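Switching the cat to a new food, week three

I said I would report back once Treltar had been on the new food for a while, so I'm doing that now. For anyone new, she is a gray shorthair, spayed, indoor only, and she had gotten heavy. At her February appointment the vet, Dr. Mutiso, asked me to cut her down slowly and move her off the free-feeding bowl.

The old routine was simple. I filled a bowl in the morning and topped it off whenever I saw the bottom of it. I had no idea how much she was eating. When I finally put the bowl on a kitchen scale before and after, it came out to almost 300 calories a day, and that didn't include treats. Dr. Mutiso wanted 184, treats included.

I did the switch over 8 days. The first two days were mostly old food with a spoonful of the new mixed in, then half and half through the middle, then mostly new. She had one soft stool on the fourth day, so I stayed at the same mix for an extra day before going on. After that there were no problems.

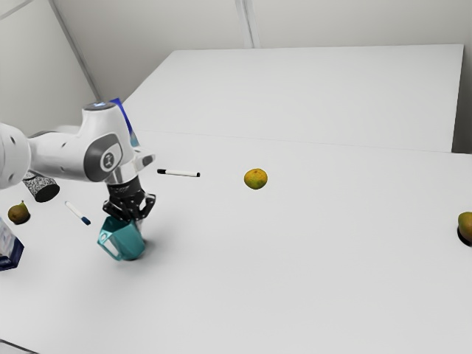

Mealtimes were harder than the food itself. She now gets breakfast at 6:30, a small meal when I get home, and the last one at 10 at night. For the first week she started yelling at five in the morning. My neighbor Shona suggested moving the late meal later and not getting up for the yelling under any circumstances. I moved it from 9 to 10 and wore earplugs. By the second Thursday she was sleeping until my alarm, or at least staying quiet until then.

I weigh the dry food in grams. A scoop is too easy to overfill, and with a cat this size a few extra pieces matter. The wet food is half a can at night with a tablespoon of warm water stirred in. She drinks more than she used to, but I think that has more to do with the second water dish I put in the hallway. She ignores the one next to her food.

Treats are the part I am still working on. My brother-in-law Kohei feeds her from his plate when he visits and doesn't see it as feeding her. I now set aside part of her dry food in a jar and he can give her that. She takes it just as happily.
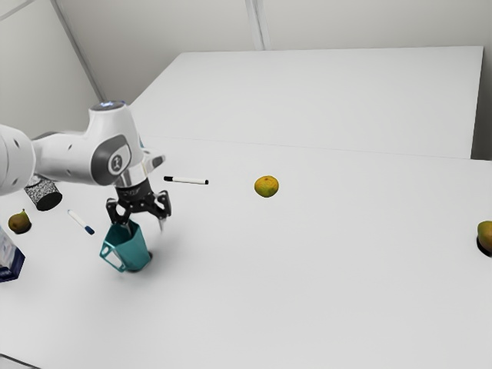
I also tried a puzzle feeder, the kind with sliding lids. She figured out two of the lids and then flipped the whole thing over. I taped it to a baking sheet and that slowed her down some. A paper egg carton with the food dropped in the cups works about as well and costs nothing. I rotate between the two so she doesn't get bored.

As for weight, she is down a little. Dr. Mutiso said slow is what we want, since cats can get liver trouble if they lose too fast or stop eating. If yours skips meals for a full day during a switch, call your vet and don't try to wait it out.

Next weigh-in is at the clinic in two weeks. I'll post the number then, along with which wet food flavors she has refused. So far it's the salmon and anything with peas.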